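Grevstead open day, quick notes before I forget it all

Posted 2020-12-22

Finally typing these up. The visit was back in November and my notebook got rained on, so bits are missing. Sorry in advance for the order, there isn't one.

Grevstead is the old carpet warehouse past the rail bridge, now split into small workshops. Phone repair, resale, a guy who fixes accordions (closed that day, boo). Free entry, sign the sheet, sticker on your coat. Parking hopeless. Ended up behind the bakery and walked, got lost once, wrong door twice.

Started downstairs with Dutovis, who do trade-ins. Ruoxi Tan took our group round. Fast talker, I liked her. Phones come in by mail mostly, in every kind of envelope. One came in a sock, she said. First job is the paperwork: is the account signed out, is it reported lost, does the number on the form match the phone. If not it goes in a gray tub and somebody has to email the owner. She hates the gray tub.

Then grading. Screen, back, corners, buttons, ports. They grade with the screen off first, becuase scratches hide when it's lit up. Tilt it under the lamp, look along it and not at it. I tried mine. Horrible. Six years of keys in the same pocket and you can see every one.

Upstairs to Bakos, one long corridor, smells of coffee and warm dust. Bakos buy the graded ones and sell them on with stands and chargers and so on. Much nicer room. Tables with actual cloths on them, which Aurelio Cabello says was his mother's idea, she came in once and couldn't stand the bare tops. Phones and stands laid out to look at. Aurelio wasn't fussed about people asking daft questions, so I asked plenty.

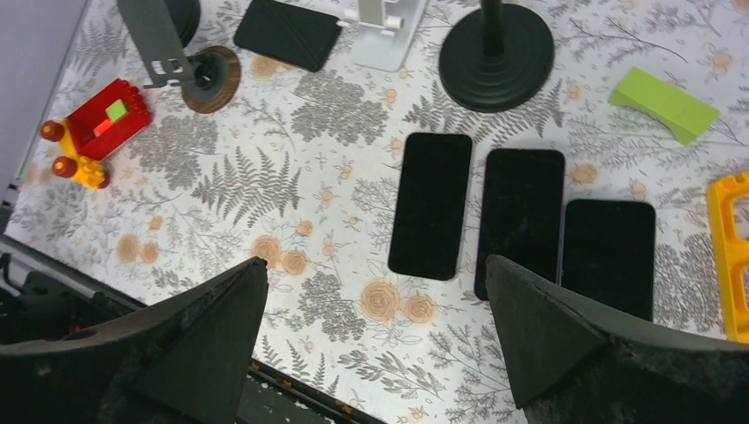
Phones and stands on the botanical cloth, upstairs at Bakos.

Stands got more talk than the phones, weirdly. Two camps in our group. One lot wanted a heavy round base that stays where you put it, the others wanted something flat that hinges and goes in a bag. Aurelio's advice was to think about where it'll live. Kitchen counter, go heavy. Travel, go flat. And check you can still plug the charger in with the phone sitting on it! Obvious, but I own one where you can't.

Also asked him about black phones. Do people really all want black? Pretty much, he says. Colors sit on the shelf longer, so they're cheaper, so buy a color if you're putting a case on it anyway. Good tip. Writing that one down for my sister.

Prices on little handwritten cards, didn't copy them all. Cases were 14 dollars or two for 20 I think, card was smudgy. Returns are four weeks if you keep the receipt.

Last stop was the talk from Themba Engelbrecht of Disix, batteries. About 40 minutes and it was the best part, no slides, just him and a stool. Don't leave it at zero in a drawer. Don't leave it in the car in summer. If the back starts to lift, stop charging it and take it somewhere, do not poke it. Someone asked how you know when a battery is worth replacing and he said when you start planning your day around outlets. Fair.

Brock Lapointe was doing tea by the exit, plus those flat ginger cookies. Had three. Asked him about the next open day, he said they're hoping for spring but the roof over the back units needs doing first, so check the board by the door.

If you go: wear layers, downstairs is freezing. Bring the old phones out of your drawer but sign out of everything at home, there was a line of people trying to remember passwords and it did not move. Elevator is round the left side, not signposted, ask. Restroom on the upper floor only.

Thanks to Vikas Pathak for the ride back to my car, I'd never have found the bakery agian.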